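Sorting Room Assistant, Part-Time
Baltar Seed Exchange, Monlow

Baltar Seed Exchange collects, cleans and mails vegetable and flower seed to home gardeners. We are hiring one assistant for the fall season at our Monlow building. The job starts in October and runs through the end of the mailing season, with a chance of more hours in spring.

What you will do

Clean and sort dried seed by hand. Fill and label packets. Check orders against the packing slip. Keep the shelves stocked and sweep up at the end of the shift. You will be on your feet for most of it and will lift boxes of up to 200 packets.

Small items are kept in open-front bins on the benches and put back at closing.

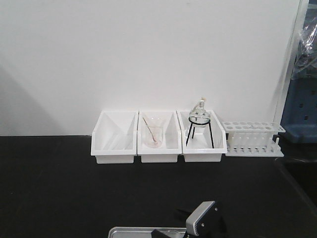
What we are looking for

Good eyesight for close work, with or without glasses
Clear handwriting
Able to work 3 mornings a week
Comfortable around dust and plant material

No gardening background needed. We train everyone on the Wamcombe cleaning screens during the first week. Some knowledge of bean and squash varieties would help.

How to apply

Send a short letter and the name of one past employer to Zulema Huenchumán, Baltar Seed Exchange, P.O. Box 497, Monlow. Please write job number 2487 on the envelope. Letters must reach us by 29/09/2019. Interviews are held in person at the Monlow building.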